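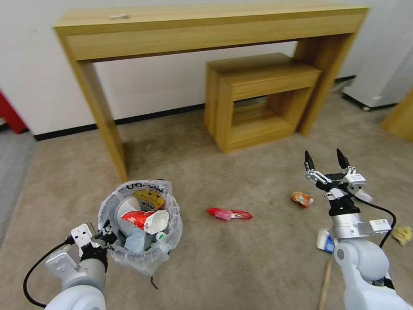
Ticket: litter pickup set, episodes rejected at ingest
Opened by: Tracey Whiteley
Queue: Plureo data collection
Status: pending re-export

Symptom
Target for the litter-to-bin task was 200 episodes. The Rulbridge loader accepted 177. The remainder failed with "action stream shorter than observation stream". No pattern by operator or by time of day.

Setup
Two arms, head camera, teleoperated. Carpeted room, lined wastebasket on the left, crumpled wrappers and packaging spread on the carpet to the right of it. Right arm picks. Item layout is changed by hand between episodes.

Checked so far
1. Disk space on the recording machine. Fine.
2. Dropped camera frames. None in the rejected files, head stream is complete.
3. Clock offset between arm controller and recorder. Within limits at start and end of each file.
4. Gripper state. In all rejected files the gripper channel stops before the joint channels do. The gap is 8 samples in most of them, never fewer than 2.

Cause
The recorder closes the gripper channel when it gets the stop signal, then flushes the joint buffer. If the operator hits stop while the fingers are still opening over the bin, the last gripper messages are lost. Accepted episodes all have a pause after release.

Workaround
Hold still after the release, count to two, then press stop. Tested Friday on a short batch, all accepted.

Fix
Dester branch has a patch that closes all channels after the flush. Needs a review before it goes on the second station.

Open items
- Rejected files: pad the gripper channel with its last value, or discard? Padding is wrong if the fingers were still moving. I would discard.
- Thin flat wrappers take several tries to grasp. These episodes are long but valid - please do not trim the failed grasps, the training side wants them.
- Görtz export script still reports the count before validation. Separate ticket.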